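Keep the Forks on the Table
By Maximiliano Garrido
2020-06-29

When my wife and I moved into the upstairs flat in Gutthorpe, the kitchen came with four drawers. One of them did not open. Of the other three, one was shallow enough that a ladle would jam it shut. We bought a plastic divider for the best drawer, and for a few months I believed we had solved the matter of cutlery.

We had not. I now keep most of what we eat and cook with in open wire on the tabletop, and I think more people should.
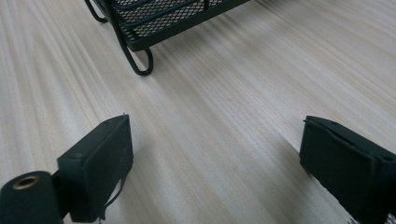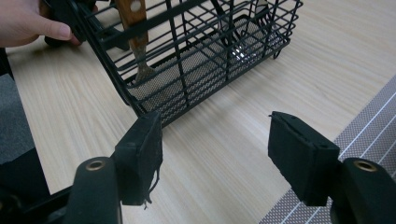

Black wire on a pale wood top, with a mesh bottom and small feet.

The case against the drawer

A cutlery drawer is treated as the natural home for forks and spoons. Every kitchen plan has one, usually next to the stove, and when people move in they fill it before they unpack the plates. I did it too. But look at what a drawer does all day. It collects crumbs. It takes in dust along the front edge. It hides things, and what is hidden gets bought again. When I emptied ours I found 13 teaspoons that I could not remember buying and a potato peeler still in its packaging, bought to replace the potato peeler that was underneath it.

The plastic divider made this worse. Its slots were cut for someone else's cutlery. The long slot was too short for the bread knife, and the corners were so tight that no cloth could get into them. Once a month I took it to the sink and scrubbed it with an old toothbrush. That is a lot of work for a thing whose only job is to hold clean forks.

There is also the plain matter of drying. Most of us put cutlery away a little damp. I know we are supposed to dry it, and some people do. In a closed drawer the water stays where it is, and wooden handles suffer first. They go gray, then rough, then they crack along the rivet.

Why wire

An open basket deals with nearly all of this by having very little to it. Air comes in from every side and from under the bottom. Crumbs fall through the mesh onto the table, where you see them and wipe them up. You can tell from across the room whether there is a clean fork.

The feet matter more than people think. A basket that sits flat on the wood will leave a mark in time if wet things go in it. One that stands on bent wire lets you run a cloth underneath, or at least shows you that you ought to. I would not buy one without feet, however good the rest of it looked.

The mesh matters too. I had a basket before with widely spaced bars at the bottom, and the thin handles slid through and stuck there like a comb. You would lift out a fork and the basket came with it. A fine mesh floor stops that, and it holds up a heavy tool standing on end.

I looked at two makers when I was shopping. The Milix rack was 319 with no mesh in the floor. The Milico one was 700, nicely made, and far too large for a table where two people also want to eat. In the end I bought a plain one from a hardware stall and have no complaint. Price does not tell you much with these. Turn the thing over and look at the floor and the feet.

What people say against it

My brother-in-law Mao thinks the whole idea is ugly. He says a kitchen should look calm and that a bundle of handles sticking up is the opposite of calm. I understand him. His own kitchen has nothing on any surface, and it is pleasant to stand in. It is also a kitchen in which I have opened every drawer looking for a can opener, and so has he.

The better objection is grease. Anything left out near a stove gets a film on it. This is true, and the answer is distance. Our basket stands on the table, well away from the burners, and I wash it every couple of weeks with hot water and a brush. It takes less time than the divider did. If your only free surface is next to the frying pan, keep your drawer.

Dust is the other one. I don't find it a problem with things we use every day. If a tool stands long enough to gather dust, it should probably go to the back of a cupboard or out of the house.

Small children are a real reason to keep knives shut away, and I would not argue with any parent about it. Sharp knives don't belong in an open basket in any case. Ours are in the working drawer, in their covers, with room to spare now.

What I would do

Empty the drawer onto the table and put back only the sharp things. Stand the tools you used this week in the basket, with the long ones at one end so they don't lean over everything else. Give the rest until the end of July in a box. We did this with a shoebox – I was sure we would need the melon baller – and went back to it for one item, a small whisk.

The drawer that doesn't open is still shut. The landlord says he will look at it.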